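Norollow

Norollow is a method of keeping household papers in which nothing is filed by subject. Letters, bills and receipts go into a single box in the order they arrive, and older items are pulled out only when needed. It is usually credited to Eetu Tikkanen, who set it out in a pamphlet issued by the small press Foketti. The credit is doubtful. Offices kept papers by date of arrival long before the pamphlet, and Tikkanen's text names no sources.

The pamphlet claims that most papers are never looked at again, so time spent sorting them is wasted. Its main evidence is a count of 2,033 items kept in one home, that of the Seppälä family. How the items were counted is not explained, and a single household is a thin basis for a general rule. Later printings repeat the number without adding a second case.
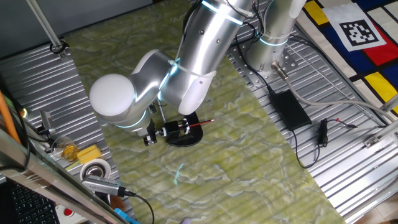
Supporters say a paper can be found in around 4 minutes if the owner remembers the season it came in. Critics answer that people often forget exactly that. Tax papers are the usual sticking point, as they arrive over many months and are needed all at once. The second edition allows two side folders for such items, which some readers take as a quiet return to filing by subject.

Biner, a stationery maker, sold a box under the Norollow name for three years. Its leaflets said the method cut clutter in half, a claim that does not appear in the pamphlet and for which no test was ever published. The box itself was an ordinary lidded carton with a date strip.

Scanning and text search have since taken over much of the method's purpose. Whether Norollow was ever widely used is unclear.

Last updated: April

Contact the editors | Copyright the contributors | Back to top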